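工坊笔记｜布料整理

2026年4月25日
阅读时间：6分钟

今天本来打算把上回没写完的染色记录补上，结果一进门看到料架那个样子，实在坐不下来，就先收拾布了。反正迟早要收拾，七月Clinonley那边要来挑样，总不能到时候还让人家在一堆皱布里翻。

先说分类。以前我们是按来源放的，谁拿来的就归谁那一格，Narendra Grewal的一格，Lama的一格，找起来全靠记性。今天我改成按手感分：厚绒的、滑面的、普通平纹的，剩下说不清的单独一筐。Lama Tannous下午过来看了一眼，说这样她反而找不到自己的东西了，我说你多摸两下就找到了嘛！她没理我，自己拿铅笔在格子边上写了名字。行吧，两套系统并存，先用一阵子再说。

厚绒那一类最占地方。绒毯叠起来总是鼓的，压不实，也不敢压太狠，上次有一条在箱子底下闷了一个冬天，拿出来绒全倒向一边，刷了好久还是有一道印子。所以这回绒的全部放最上层，上面不许再摞东西（写给大家看的，包括我自己，我就是最爱顺手往上面搁东西的那个）。

滑面的问题正好反过来。薄是薄，叠得也小，可它根本不肯老实待着，叠好一摞，碰一下就从中间滑开。Phyllis Haworth以前教过我一个办法，拿一块绒布垫在底下，绒面会把滑的那块咬住一点，叠的时候不跑。我一直没认真试，今天顺手就用了那条米色的印花绒毯垫底，把珊瑚橙那块大花布摊在上面理。

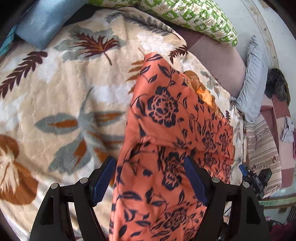
图：珊瑚橙底藏青花的滑面布，搭在米色绒毯上，横着的那道褶还在。

先记花型，因为Lenuța Moldovan之前问过我这块布能不能裁成靠垫面，我一直没给她准话。底色是偏橙的珊瑚色，花和叶子都是很深的藏青，中间穿着细细的卷茎。花头很大，大到什么程度呢，小件根本放不下一朵完整的。上面那朵最抢眼，花瓣厚，花心里有珊瑚色的细线，我个人最喜欢它。还有一种花瓣画得细一些，远看容易忽略，近看其实更耐看。如果真做靠垫，我会让大花落在正中，别贪心想把几朵都塞进去，塞进去就乱了。裁片之前一定先拿纸样在布上挪一挪，挪到花心对上了再落粉。

说到落粉，白粉在这种有点反光的面上划不太清楚，我在别的滑面布头上试过，划完换个角度就看不见了。疏缝线打点比较稳，慢是慢，但不会后悔。Narendra坚持用他那支水消笔，我不拦他，只要求先在边角试，试完等干透了再看，别刚喷完水就跟我说没问题。

接着说褶子。布面有一道横的高褶，旁边还聚着一堆小皱，最左头那里有个带阴影的凹窝。左边另外有一条长长的折边一直往下走。滑面布就是这样，看着是平摊了，手一松它自己又拱起来。底下那朵大花被皱挤得有点变形，要量花距的话，这个状态量出来的数肯定不准，必须先把它展平。我的做法是从中间往两边抹，手掌整个贴上去，不要用指尖拽，拽布角最容易把斜丝拉长，之后怎么裁都是歪的。

熨还是不熨，这个我还在犹豫。成分标早就没了，谁也说不准是什么料。保险起见先剪一小条做燃烧测试，再低温隔布试熨，两样都没问题再上整块。今天太晚没做，留给下次，布头我已经装进信封，写着“珊瑚橙，待测”，放在Nisbet那只铁盒里。谁有空谁做，做完请务必写在信封背面，别写在便签上，便签一定会丢，我已经丢过很多次了。

垫底的办法总的来说我觉得值得再试。我喜欢的一点是绒面软，手往下按的时候有回弹，抹起来比在光桌面上舒服。不喜欢的一点是会沾毛，浅色绒毛跑到深色花上特别显眼，所以垫之前最好先把绒毯抖一抖，或者拿粘毛滚筒过一遍。还有一个小麻烦：绒毯自己也有浅浅的起伏，真要量尺寸，还得挪到硬台面上去。理归理，量归量，两件事分开做。

那条米色毯子本身也挺好看的，上面有植物图案，绒很厚，颜色柔柔的，带着一片一片云似的白。本来归在“备用垫布”里，我今天把它改归到“可做成品”了，当垫布真的有点委屈它。Lama说可以配Dallura那批包边，我觉得颜色会闷，不过她对颜色一向比我准，等包边拿出来比一比再吵。

顺便记一下架子现在的规矩，省得下次又要问我：

上层：绒的，不压东西。
中层：滑面的，每摞中间夹一张薄纸，折边朝里。
下层：平纹、帆布，随便摞。
门边的筐：成分不明、待测、待商量的。珊瑚橙这块测完之前也先放筐里。

卷起来存还是叠起来存，Kamlesh Rathore和我看法不一样。他主张滑面布一律上卷筒，说叠痕会越放越死。道理我懂，可是我们没有那么多卷筒，也没有地方横放。折中一下，2米以上的上卷筒，短的照叠，每个月换一次折的位置。Kamlesh说每个月换是不可能有人记得的，嗯，我也怀疑，但先写在这里。

待办：
· 珊瑚橙布头做燃烧测试，再试熨
· 给Lenuța回话，靠垫面可以考虑，等展平量完花距
· 问Kamlesh还能不能匀两个卷筒出来
· 粘毛滚筒的替换纸快用完了，买
· 染色记录！还是没补！

近期笔记
· Uviritz缸染第二轮，颜色偏灰的原因
· Dallura包边条到货，宽窄不一怎么挑
· 旧窗帘拆线小记
· 水消笔和疏缝线，各有各的脾气

联系工坊：请在门口登记本上留言｜© 2026 工坊笔记｜返回顶部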